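The Folding Problem

Our club got into robotics the way most people in Heltville get into anything, which is that the bus to Sedgwick stopped running and we had to find something to do after school. I wanted drama club. Drama club was full. So there I was in February, on the team for the Giltham Cup, trying to teach two robot arms to fold a piece of cloth.

Cloth is the worst! A block stays a block. You poke cloth and it turns into some other cloth. We'd named our program Zunovdale, after the town in a comic I used to draw, and by the second week Zunovdale had 1,435 lines and could fold exactly nothing. I wrote most of those lines (I'm sorry, everyone). Our coach kept telling us to start flat and go slow.

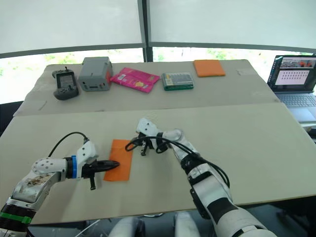 Priya said we should quit trying to make it pretty. One fold, edge to edge, and if the judges wanted a swan they could go make a swan. She'd read the rules twice and there were 42 points for a single crease and a lousy nine for style, and why was I writing code for corners when we hadn't gotten a crease yet?

I sulked over that for a whole evening. Then I deleted 223 lines and felt sick and ate a sleeve of crackers. 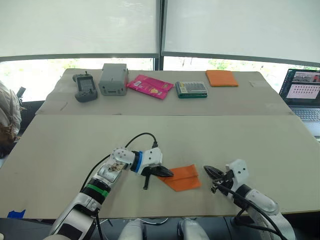
My mom thinks I joined for college, and I let her think so. Mostly I liked staying late with people who'd argue about fabric. On try 49 I quit staring at the code and just looked at the cloth, which had a crease in it and a flap along the bottom, kind of a triangle if you were feeling generous. A triangle isn't edge to edge. I still yelled loud enough that the coach came back in with his coat on. Then I wrote "CREASE" in my notebook, underlined it, and asked if we could stay ten more minutes.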